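From: Bianka Bárány
To: Julberg walkers list
Subject: Re: Food for the September walk, Butmont to Medve

Dear all,

thank you for the many answers. I reply to Hinata below, because her questions are the ones most of you have asked me.

Hinata Kubo wrote:
> Hello Bianka, I have read the plan for the walk and I have three
> questions. Is there still a shop in Medve where we can buy lunch?
> Last year it was closed when we came. Second, must everybody bring
> their own food, or do we share again? I did not mind sharing but the
> bag was very heavy for the person who had it. Third, where does the
> bus stop now? My map is old.
> Hinata

The shop in Medve is open only in the morning, until 11. We will arrive after one o'clock, so please do not count on it. There is a water tap behind the church and the water is good, I have drunk it many times.

About the food: I propose that everybody carries their own lunch and that we share only the small things. Last year we put everything for the whole group in one rucksack and it was a mistake, I agree with Hinata. A sandwich in your own bag weighs nothing. Please cut it before you leave home, it is much easier to eat on a wall or on a tree trunk. 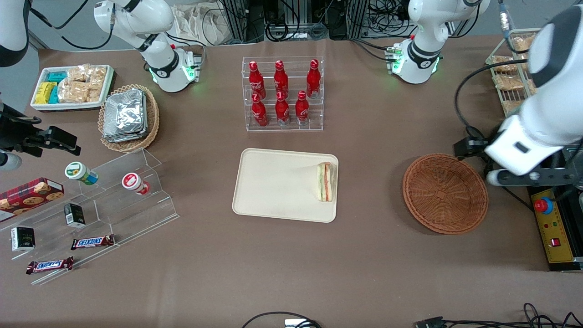

A sandwich wedge on the tray, with the basket beside it.

For bread I recommend something firm. Soft white bread is pleasant at breakfast, but after four hours under a rain jacket it is flat. Do not put tomato in it, or keep the tomato separate. Those who eat no meat should tell me before the end of the month – the farm at Pasance offers us soup in the evening and the cook wants to know how many plates without ham she must make.

The soup costs 6 euros, with bread. Coffee is extra. You pay at the farm, in coins if possible, they have no card machine. 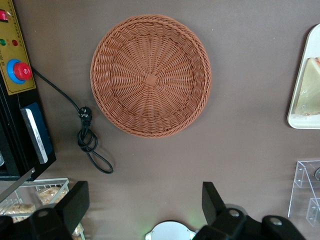 I also asked the farm if we may sit inside when it rains. They said yes, but boots must stay in the porch, so please bring thick socks or light shoes. Last time two people walked on the stone floor in wet socks and they were cold for the whole evening.

Now the bus. It does not stop at the station any more. The new stop is at the lower bridge, on the side of the river where the sawmill is. The bus leaves Butmont at 8.40 and the ride takes 30 minutes. The driver does not wait, I have tried this. For the way back there is one bus at 17.30 and then nothing until late evening.

Some small points which I want to write down so that I do not forget them:

1. Water. Carry at least one litre. Between the bridge and Medve there is no tap, and the stream below the pasture is used by the cows.

2. Something sweet. The climb after Medve is steep for 40 minutes and last year several of us became very quiet there. A chocolate bar or dried fruit is enough. Keep it in an outside pocket.

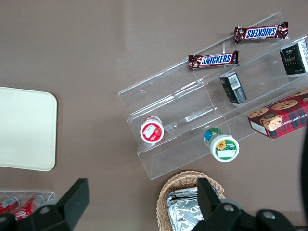

3. Rubbish. There are no bins on the path. Bring a bag and take everything home with you, also the apple cores.

4. Sticks. If you have a second pair, please bring it to the bus. My knees are better this year but the way down to Pasance is full of loose stones.

Hinata, can you send me the telephone number of your cousin who wanted to come? I wrote to her old address and the message came back.

With kind regards,
Bianka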